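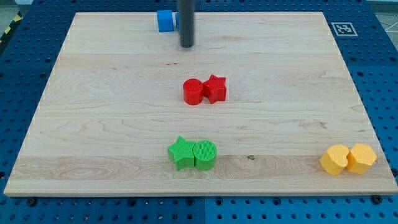

Hayat Jusard

Welcome, and thank you for stopping by to find out who we are! Plilla began in a spare bedroom in Skitmont, with one sanding block, a shelf of offcuts and a great fondness for small things that sit nicely in the hand. We make and gather shape blocks for young children, and the ones I reach for first are still the hearts, the stars and the plain round cylinders (a star next to a cylinder in the same color pleases me more than I can explain).

We moved into our present workroom one July, and there are 6 of us now, all sharing one kettle. Every set goes out with a page of simple games: put the reds together, find the other yellow heart, swap the star and the cylinder and see who notices. We like to play on a wooden board, and we choose ours for the grain, knots and dark streaks included, so please don't write in to say yours has a mark on it!

Schools and playgroups can borrow a set for 60 days before deciding, and we're always glad to hear which shapes got carried off to bed. The workroom door is open from 9 most mornings, so do come in and say hello if you're passing through Skitmont.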